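September, started 7:40

Down-proof fabric and seam leakage, continued from last notebook. Sunil has the other half of these notes in his own book, ask him for the wash log if I'm out.

Where we were: Brekke shell cloth leaks at the needle holes, Rikow cloth does not, or hardly. Same thread, same needle, same stitch length. Supplier says the Brekke is calendered on one side only. Could be we sewed it wrong side up for the whole first batch. Checked the offcuts under the loupe - yes, shiny side out on all of them. Annoying. So the first batch tells us about a mistake and not much about the cloth. Keep the pads anyway, label them WRONG SIDE in marker.

8:15
Cut new pads from the Brekke roll, calendered side in this time. Pad size as before, template on the hook by the window. The template has a nick in one corner, someone dropped it, sand it before the next cut or every pad gets a little notch. Roll is getting short, what's left is mostly the bit with the fold line in it. Do not cut across the fold line.

Filled with the Nunden down. Bag was open. Who left it open. Weighed the fill twice because the scale drifted when the fan came on, moved the scale to the shelf behind the door and it settles fine there. Leave it there please.

Needles. Old notes say use the finest one that doesn't skip. Tried the fine microtex first, skipped on the crossover where the channels meet, every time, always on the same side. Went up one size, no skips. Holes look bigger but closed up some after steaming. Not sure that lasts after a wash. Write it on the pad, not just in here, the last lot got mixed up.

Thread: poly core-spun for all of them. Bjartur wanted to try the cotton-wrapped one becuase it swells into the hole. Told her fine but a separate set, not mixed into mine. She has four pads to play with.

9:50
Rub test. Rig is the tumble box with the rubber stoppers in, same as last time. Start weight, run, end weight, pick feathers off the outside with the tape and stick the tape in the book. Box squeals again on the left bearing. Dab of grease, better.

While it ran I reread the old tape pages. Most of what comes through is fiber, not whole clusters, and nearly all of it within a finger width of the corners. Straight runs are clean. So it's a corner problem more than a seam problem. Where you stop, pivot, and go again you get two or three holes almost on top of each other and it makes a slot. Should have seen that months ago.

Idea: no pivots. Curved channels only, never lift the foot. Draw them with a long bend and let lines run into the front strip or the side seam at an angle so there's no corner out in the open. Puckers more, yes. You have to ease the cloth round the curve and the top layer creeps. Walking foot helps. Holding the cloth flat with both hands helps more.

11:20
Drew three curve layouts on paper. First one too tight, the panels come out like little pillows at one end and starved at the other. Second better. Third is second with the big bend moved over toward the middle, which gives a longer run before it meets anything. Liked the third. Sewed it as a pad with chalk lines, chalk rubbed off halfway, used the wash-out pen after that. Note the pen comes back when steamed on the Brekke!! Faint purple. Try on scrap first, always.

Fill for curved channels is a pain. Can't use the tube from one end, it packs up at the bend. Went in from both sides and patted it along. Slow. For a whole garment you'd want to weigh per channel and blow it in before closing the far end. Cernunholm people do it that way I think, Sunil visited once and said they had a long nozzle with a bend in it. Could make one from the copper offcuts.

12:30 lunch, box still running

1:10
Box done. Pads out, let them sit before weighing, they take up damp from the room. Calendered side in: much less on the tape. Still a bit at the pivots. Curved pad: two fibers on the tape, neither at a corner for the obvious reason. It's one pad. Don't get excited.

Bjartur's cotton-wrapped set looks ok dry but she hasn't washed hers yet. She thinks the swelling goes away when it dries and then you're back where you started, maybe worse. We'll see.

Job ticket 432 also came back up from the shelf, the one asking if we can do a reinforced hem without adding a second row. Answer is probably a folded facing with the fill stopped short. Not today.

Pulled out a red one to see how curved quilting is laid out on a real garment.

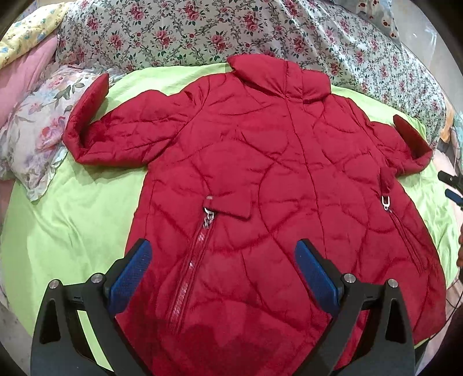
Red puffer, front side up. Curved quilting lines running into the front placket from both sides.

Stuff to take from it: lines curve in to meet the placket, which is how I'd avoid a pivot on the open panel. The big arc left of the middle is close to what I drew for number three. Small puckers and creases along each seam, same as mine, so stop fussing over the puckers. Collar is thick and stands up high, and on a collar like that I'd worry about the fold at the neck more than the stitching. Rub there is constant. Add a neck fold sample to the list.

2:45
Washed two of the new pads and one old. Cool, gentle, the plain down soap, no softner. Into the dryer low with the balls. Took forever. Old pad clumped in one corner, broke it up by hand. New ones came out even.

Steamed the holes again after drying. They close when steamed and then open a little when you flex the cloth. Want to flex a pad a set number of times and look again, need a jig for that. Sunil says the hinge from the old press would do. He can have it, it's under the bench with the belts.

To do
- sand template corner
- more curved pads, same layout as three, both cloths
- neck fold sample
- bent nozzle
- Bjartur: wash yours, tape in the book, write the needle size down this time
- order Rikow, ask if they'll sell a short roll
- close the down bag

Pads from today in the flat drawer, tape pages clipped in at the back. Light over the cutting table is flickering again.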